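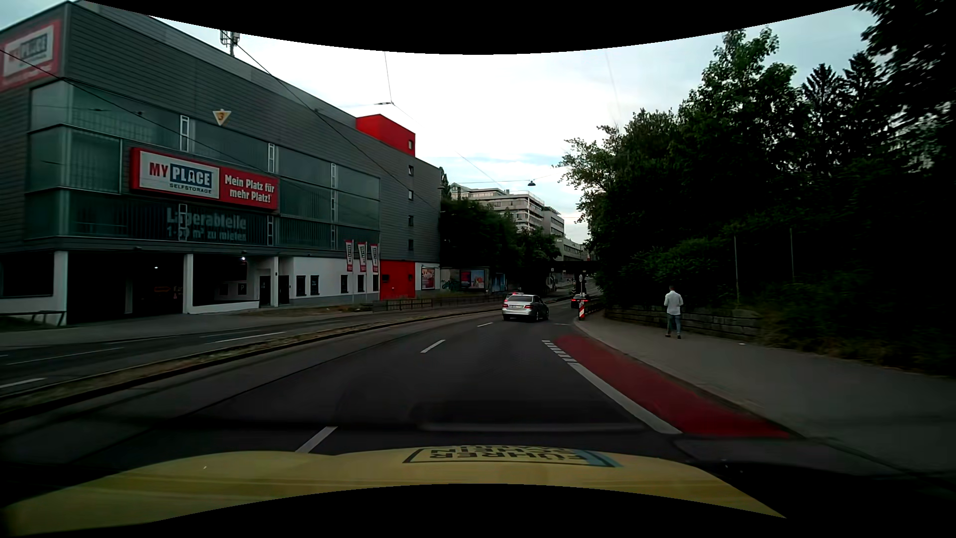 *Lurnik forward camera, test route: cycle lane on the right, silver sedan ahead, underpass beyond.*

To: Gerardo Dagdag, Kamard
From: Jaqueline Valdovinos, Arkau shared workshop
February 24, 2024

Gerardo, you asked for a short report with the good news first. The good news is that the Lurnik unit runs in the car, records, and marks up the road as it goes. It does not touch the steering or the brakes, and nothing in this report should be read as a step toward letting it. I say this again because the summary on your website still has the word "self-driving" in it. Please take that out.

## What is built

The camera mount, the computer box and the power lead are finished. Refugio Arellano rebuilt the mount in the workshop after the first one let the picture shake on anything rougher than fresh asphalt. The new one is stiff and ugly and I have no complaints about it. The box draws from the car's own outlet and shuts itself down when the ignition goes off, most of the time. When it doesn't, we lose the last part of the recording. Jacinto Espinoza thinks the fault is in the Shehata power board. I think it is in our wiring, and we haven't settled it.

The software finds lane edges, vehicles and people on foot, and draws them on a screen that only the passenger can see. The driver drives as if the thing weren't there, and that stays the rule.

## What it does well

Painted lines on a clean road. The stretch by the self-storage building is the kind of place where it looks good: white dashes between the lanes, a solid white line beside the red cycle lane, a gentle bend to the right. If you come for a ride, somebody will be tempted to take you there first. Ask to go elsewhere afterward.

It is also decent at following a car directly ahead in daylight. I would not go further than "decent."

## What it doesn't do well

**The hood.** Ours is pale yellow, has a dark-bordered decal on it, and fills the bottom of every picture. In early tests the software took the edge of the decal for a lane marking. We now mask out the hood. That works until someone bumps the camera, and then the mask is wrong and the program has no idea. Thodoris Tsolakis wants to write an automatic check. I would settle for a mark on the mount and a person who looks at it.

**Reflections.** A faint streak of windshield reflection on the asphalt is nothing to a driver. For the lane finder it can be a line. We tried a dark cloth on the dashboard, and it helped, but I won't claim it as a result until we've tried it in low sun.

**Cycle lane.** Refugio's version treats the red surface as road we could use, Jacinto's treats it as sidewalk, and both are wrong. Farther along, the solid line gives way to a row of short white blocks, and the edge the software draws wanders at that point. This is our biggest open problem and I don't think more computer power will fix it.

**Underpasses.** A dark car near deep shadow tends to drop out and come back. With its rear lights on it does better. I don't want a system that relies on other people's brake lights, even one that only draws boxes.

**Big lettering and banners.** Red and white signs on buildings pull the sign reader away from the small round sign at the curb that we care about. We have switched the sign reader off for now. I would like to leave it off and strike it from the plan.

## About the numbers

The last report to you gave a single accuracy figure. I didn't write it and I can't stand behind it. It came from a hand-labeled set of 178 pictures, all taken on the same route, and some of them had been used for tuning. A score on those tells you how well we know our own route.

Two people are now labeling a fresh set without seeing each other's work. Where they disagree, we keep the disagreement on record. There will be no figure from me until that is done, and it will probably be lower than the old one.

## Money and time

The mount and the box came in under budget. Storage drives went over, mostly through my own bad guess at how much we would record. I'd like to move what was set aside for the sign reader to cover the drives, and need your yes in writing.

The plan promises a public demonstration in September. I would agree to an open evening at the workshop with recorded drives on a screen, failures included. I would not agree to rides for visitors. Thodoris disagrees and has asked me to tell you so, and you are welcome to call him.

## Next

- Find the shutdown fault. Swap the power board first, because it's the cheaper guess to test.
- Finish the new labels and run both lane finders against them.
- Pick one treatment of the cycle lane and drop the other.
- Record on two routes we have never tuned for, in rain if we get it.

If the lane finders do no better on the new routes than a plain off-the-shelf one, I'd recommend stopping that part and spending the rest on the recorder, which other people in the workshop have asked to borrow. Jacinto has seen this paragraph and doesn't like it.

Jaqueline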